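Prolthorpe Cell Planning Guide
Section 3: Working Out What to Buy (Before You Buy It)
Rev. 30 Sep 2020

3.1 Budget for the small stuff

The arms get their own line in every budget. The hanger never does, and somebody ends up paying for it out of the coffee money.

1. Write down the task in one sentence. "Hang socks on a clip hanger" is fine. "Explore textiles" will cost you twice as much.
2. Price the work area: board, rack, rod, hanger, clips, tape. Our Skisham bench came to $200, and we were not being thrifty.
3. Price the spares. Set aside $700 for finger pads and cables in the first year.
4. Add desk space for a laptop and more power outlets than seem reasonable.

Note: Buy socks in several colors. Matching pairs is much easier to check from across the room.

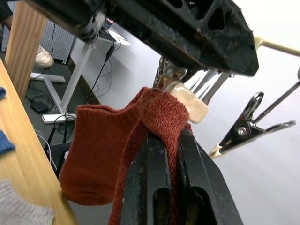
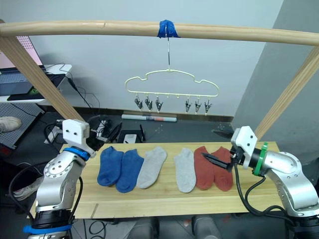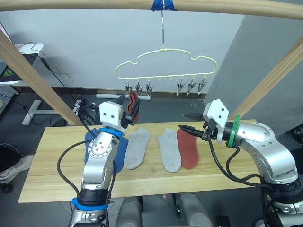

Fig. 3-1. Sock hanging with a two-finger gripper: close view at the fingers (first), both arms at the board (second and third).

3.2 Placing the order

5. Measure the reach from each arm base to the hanger before you sign anything. Measure it again with the rack in place.
6. Ask for the Trimik mounting kit on the same quote. Ordered separately, it adds $500 and a second delivery.
7. Get the quote in by April if your budget year ends in summer.

CAUTION: Do not trim the rack to fit a smaller table. You will want the bigger table back.

CAUTION: Route cables clear of both arms before first power-up. Tidy is optional. Clear is required.

For the McIntyre service plan, see Section 4. Bring a chair.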